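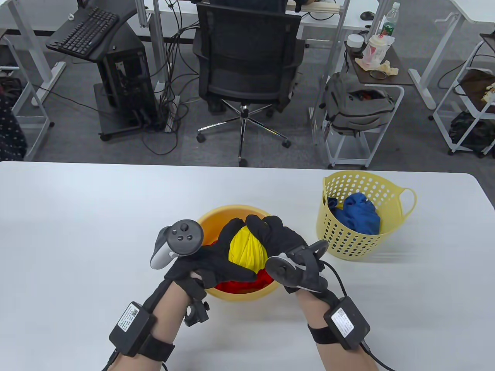
The Blue One

So my mother calls and asks what I did at work today, and I tell her I moved some laundry out of a bowl, and she says, "Still?" Yes, Mom. Still.

I worked the folding line at Folesine for so long that my thumbs have opinions. Hotel sheets mostly, then hospital gowns when we got the hospital contract, and napkins in the wedding months. When Yeom bought the building they kept the line going through the winter and then called us into the break room (donuts, always a bad sign) and said a few of us could move upstairs to help with Firik. The rest got a letter. Ye-rin Chae and I got upstairs. Purkinness, who we called by his last name because he called everyone else by theirs, got the letter.

Upstairs has carpet! I couldn't get over it. Downstairs was concrete and steam and a radio chained to a pipe. Upstairs people talk in normal voices, and there's a man who says "no rush" and means it. You put on the gloves, you get the boxes strapped to your arms, and then you pick up a shirt and put it down again. That's the job. Firik is supposed to learn it from our hands.

The first morning I did it the way I'd always done it, snap, flip, done, and Mark Anthony Ocampo came over very politely and asked if I could please do it slower.

"How slow?"

"Like you're thinking about it."

Well, I hadn't thought about it since before he could drive. I slowed down and right away I got bad at it. I dropped a sleeve. I grabbed two things when I wanted one. Ye-rin was laughing so hard she had to go stand by the water cooler.

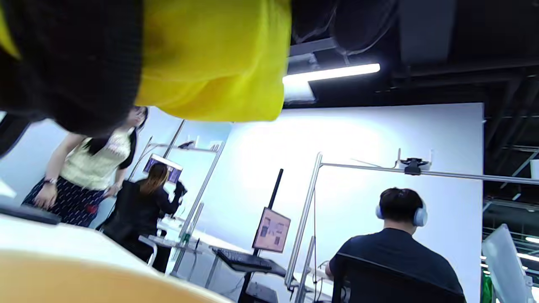 Over by the monitors, with the lights on.

She got good at it before I did. She's patient, and she hums, and she started coming up with names for the clothes, so the red one was Deborah and the yellow one was the Canary. The blue one didn't get a name because neither of us liked it. It twists. You pick it up by what you think is the shoulder and it's the hem, and then the whole thing turns into a rope on you.

I did 151 pickups one day, all counted on a little screen, and Mark Anthony put his thumb up across the room. On the line I'd have done that before my coffee got cold. I wanted to tell him so, and then I thought, who am I bragging to? He wasn't there. He never met Purkinness, who could fold a fitted sheet with a sandwich in one hand.

I ran into Purkinness at the pharmacy in May. He's driving for his cousin now, furniture deliveries. He asked what it was like up there and I said quiet. He asked if the thing could fold yet and I said it could sort of pick up. "Sort of," he said, very happy about that. Then he wanted to know who I was showing it, me or him, and I didn't know what he meant until he held his hands up by the cough drops and did the flick, the little one with the wrist. His flick. I learned it from him my first week, standing so close he complained about my shampoo.
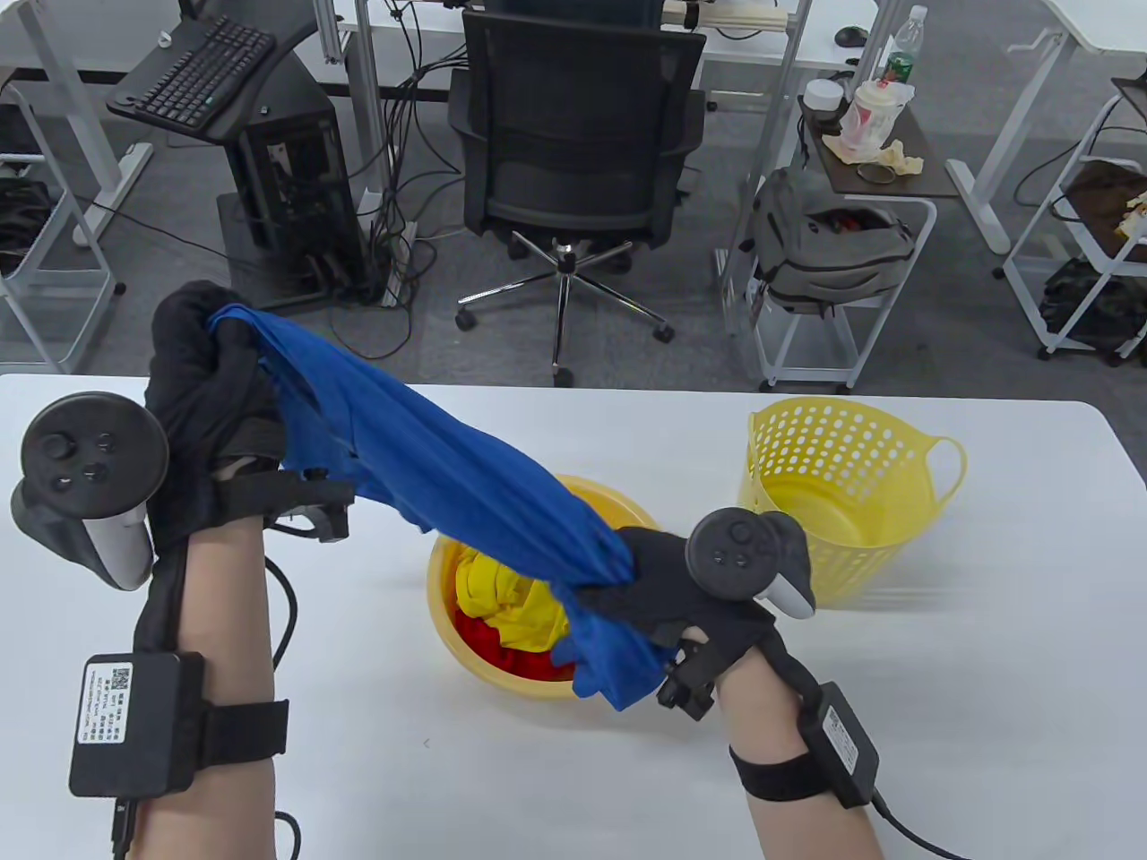
I've been noticing it ever since. I'll be going along, nice and slow, like I'm thinking about it, and my wrist does his thing all on its own. I asked Mark Anthony if that was a problem, if I should leave it out. He rolled his chair over and watched me do it more than two times, and he tried it himself with his scarf and couldn't get it.

"No, keep that," he said. "What is that?"

I said it was Purkinness. He wrote it down. He spelled it wrong, so I made him fix it, and then Ye-rin wanted to know if we were going to lunch or what.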